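Home Forums Jobs Log in
Search this forum Go

Robots on the breakfast line, anyone else?

kestaline7
They started one at our canteen in July. It does toast. We serve 300 breakfasts and I used to be on bread the whole shift. Now I reload, wipe down and call the tech when it stops. 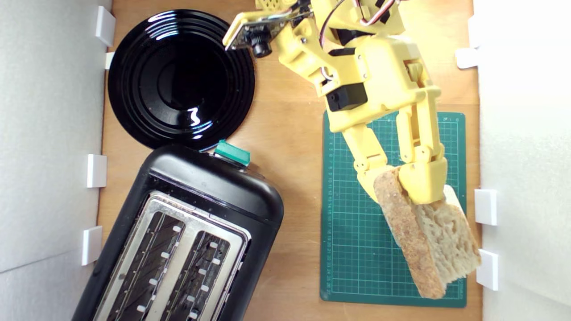 My hours are the same so far, but the job got duller and I stand more. Pay didn't move either.

w_hakim
Same at Fasden. I'd take it over burned fingers.

kestaline7
I never minded the toaster. I minded 6 am.

Sampaio_B
Disagree with Walid. We lost a morning position at our place and the two of us left do the cleaning for three.

w_hakim
That's your manager, the machine didn't cut anyone. Ask for it in writing what happens to hours.

Sampaio_B
We asked. Still waiting.

We use cookies to improve this site. Accept Settings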